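**Getcombe, October 14, 2018** – Dollell has extended its household example set for two-armed robots to garments and other soft items. The set now holds 2,318 episodes, each a synchronized record of joint positions, gripper state and video from the head and wrist cameras.

Recording takes place in furnished rooms with tiled floors. Clothing, hangers and bags are handled with two-finger grippers.

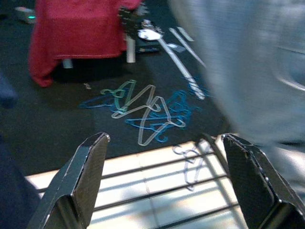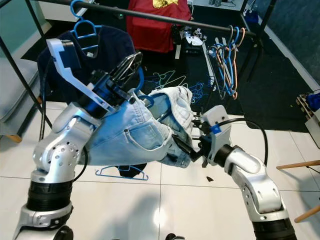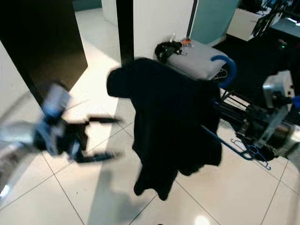
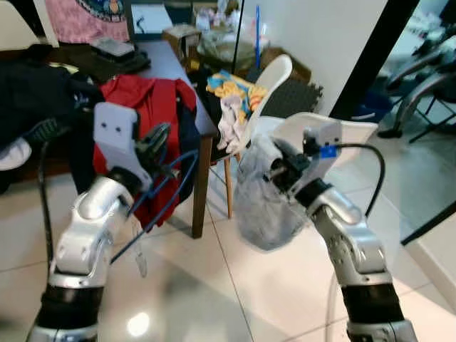
## Recording and review

Work on the soft-item portion began in July. An operator drives both arms through one task per episode, and the starting layout is changed between episodes. Episodes run around 70 seconds. Failed grasps are kept and labeled – the learning system is trained on recoveries as well as clean runs.

Review is handled by a group under Rogério Mendonça. Each episode is split into reach, grasp, move and release segments, and any episode with a dropped camera stream is removed. The group checks the segment marks in batches of 50.

Storage and playback run on Harura, the company's in-house logging tool. Kerekes will receive the first 69 reviewed batches for a separate training trial. Dollell has not set a date for a wider release.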